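Moltstead, Jan 12, 2018

Toltik Introduces Nesting Bowl Line and Joined-Plank Work Table

Toltik, a maker of everyday kitchen and table goods based in Moltstead, today announced a new line of nesting bowls and a matching work table. The bowls are sold under the Yeon name. The table is called the Drakton. Both go on sale through the company's own store and through independent housewares shops that carry Toltik goods.

The Yeon bowl is a plain, round bowl with a thin rim and sides that taper to a narrower base. It is meant for the ordinary jobs of a home kitchen: cereal, soup, salad, chopped vegetables, leftovers. It has no handle, no lid and no pattern. The colors are teal, bright blue, dark grey and white, with a lighter green offered in the larger set.

Toltik began work on the line after reviewing the letters and order notes it received from customers of its earlier bowls. The company read 1185 of them. Storage came up more often than any other subject. Customers wrote that their bowls did not sit well inside one another, that stacks leaned, and that a bowl at the bottom of a pile was hard to get out with one hand. A smaller group asked for colors that would let each person at the table keep track of a bowl.

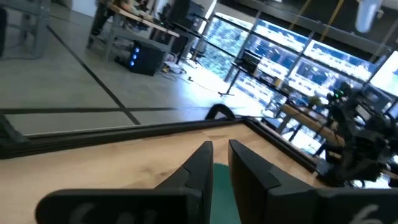
The Drakton table was developed alongside the bowls and is intended for small kitchens, craft rooms and shared workrooms where one surface has to do several jobs. The top is light wood, made of joined sections, and is left pale so that the grain shows. No two tops are alike. Buyers should expect streaks, patches of darker grain and the occasional small knot, and Toltik does not treat these as defects. Tops with open cracks or loose knots are rejected before shipping.

The company recommends wiping the top with a damp cloth after use and drying it right away. Hot pans should be set on a trivet. A light coat of food-safe oil may be applied when the surface begins to look dry. The table ships flat with a printed instruction sheet, and two people are needed to set it upright.

Before settling on the final shape of the bowl, Toltik placed test sets in 120 households in and near Moltstead. Each household used the bowls in place of its own and kept a short written record of how they were washed, stacked and put away. The trial closed in September. Two changes were made as a result. The base was narrowed so that a bowl sits lower in the one beneath it, and the glossy interior used in the first samples was replaced with a smooth matte one, which households said showed fewer spoon marks.

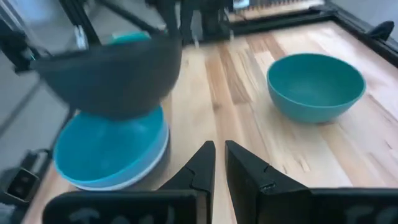 A stack may be made in any color order. The bowls in a set are the same size, so there is no need to sort them before putting them away. Toltik suggests letting the bowls dry fully before nesting them, and keeping stacks to a height that can be lifted easily from a shelf. Bowls that will be used again the same day can be left out on the counter or table.

The Yeon line is offered in two sets. The basic set has four bowls, one each in teal, bright blue, dark grey and white. The larger set has 11 bowls in mixed colors, including the lighter green, and is intended for bigger families, break rooms and community kitchens. Single bowls will also be sold so that customers can replace one or add to a set they already own. The company plans to keep the present colors in stock through the end of next year.

The first production run of the Drakton table is limited to 544 tables. Orders will be filled in the order they are received. Customers who order after the first run is sold out will be given an expected shipping date for the second run and may cancel at no charge before their table ships.

Both products are on display at the Toltik store in Moltstead, where visitors can handle the bowls and try stacking them on a Drakton table. Samples of the table top are available at the counter for customers who want to compare the wood with their own floors or cabinets. Shops that wish to carry either product may request a price list and a sample set from the Toltik trade desk.

About Toltik

Toltik designs and sells bowls, plates, cutting boards, small tables and storage pieces for home and workplace kitchens. Its office, store and warehouse are in Moltstead. Care sheets for all current products, including the Yeon bowls and the Drakton table, are available in print at the store and on request by mail.

Press contact: Toltik Press Office, Moltstead. Product pictures and sample bowls are available to editors on request. Please state the name of the publication and the date by which samples are needed.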